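So I drove the Atunora

I've wanted a go in the little Atunora ever since the first photos came out, so when Habte, the dealer on the Clodcombe ring road, said I could have one for an afternoon I said yes before they'd finished the sentence. I've been running the same tired estate for years and I'm badly in need of something smaller, preferably electric, preferably with seats that don't make my left leg go numb.

First impression — it's tiny! Much smaller than it looks online. I parked it next to my own car and it looked like something you'd get out of the boot. But you climb in and there's loads of headroom, and my knees were nowhere near the dash. The back seats are another matter. There are two of them, and I'd only put people in there if I didn't want them to visit again.

Driving it is a hoot. It's quick off the line up to town speeds, the steering is light without feeling vague, and you can turn it round in the sort of gap where my estate needs a good deal of shuffling and swearing. I took it up the hill past the church (the one with the awful camber) and it just got on with it. On the dual carriageway it was less happy. There's a lot of wind noise round the door mirrors, and once you're at 50 you notice you're sitting in a short, upright box.

The ride is firm. Clodcombe's roads are mostly patches on top of patches, and I felt every one of them. Habte told me the version on smaller wheels is softer and I'd like to try that before I decide anything, because the big wheels look lovely but I'm the one who has to sit above them.

My other grumble is the heater, which lives three taps deep in the touchscreen. Why? I don't want to go hunting through menus at a roundabout in November. The wipers still have a proper stalk, thank goodness, and so do the lights.
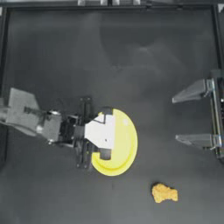
Money, then. I'd be looking at 300 a month with my old car as the deposit, which is more than I meant to spend and less than I'd feared. Insurance came out cheaper than what I pay now, so that takes the sting out of it a bit. I haven't worked out the charging properly yet. We've got the drive, but the fuse box is older than I am and I suspect an electrician is going to suck his teeth at it.

I'm also meant to be trying the Ferari — one R, no relation, and yes I did have to spell it out to everybody I told. It's the bigger of the two and has proper rear doors, plus a boot that would take the dog crate without folding anything. Habte hasn't got a demonstrator until July, so I've put my name down and I'll carry on nursing the estate until then. It needs two new tyres in the meantime, and the rear wiper has started squeaking again.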